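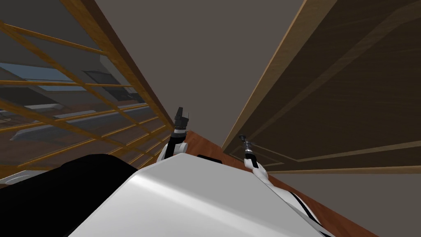
Simulated view from the robot's own body: two arms, a wooden lattice door or screen on the left and a dark panelled door on the right.

The door that was not where the robot thought

The fault first appeared on a Monday, in the overnight batch. A two-armed mobile robot, running in simulation, was told to move up to a pair of doors, reach forward with both arms and open one of them. It had done this in earlier batches without trouble. This time the left arm drove its gripper into the door border and kept pushing until the force limit stopped it.

The project, called Seltora, is run by Stustetti, a firm that writes control software for indoor service robots. Its test house contains doors of several types, and the lattice type has always been the awkward one. A depth sensor aimed at a lattice returns two sets of distances: one from the bars and one from the room behind. The software has to decide which set is the door.

Ajith Alva, who leads testing on Seltora, went through the logs. The batch held 3658 runs. Of these, 315 ended with contact above the limit, all of them at lattice doors. The solid doors gave no such stops.

The cause was a filter. A change made in December averaged depth readings over small patches to reduce noise. On a flat panel the average is harmless. Across an opening in a lattice it mixes near and far values and gives a surface that does not exist, set back from the real one. The planner then placed the gripper target at that depth. In the worst runs the target was 200 mm behind the bars.

A second fault made the first one worse. The force limit was checked only after each planned movement had been sent to the arm, and the movements were long. An arm could be in contact for most of one before the stop took effect. "The limit was set correctly," Alva says. "It was read too late."

The repair has two parts. The filter now keeps the nearest reading in a patch when the spread is large, and the force check runs inside the arm's control loop. The failed runs were repeated with the same starting positions. Four still ended in a stop, each with the robot at a steep angle to the lattice, where the openings close up and the bars overlap in the sensor's view. Those remain open.

Kulkarni, which supplies the arm controller, has been sent the logs. Trials on hardware at the Grelville site are on hold until the remaining cases are closed, and the lattice doors there will stay pinned open until then.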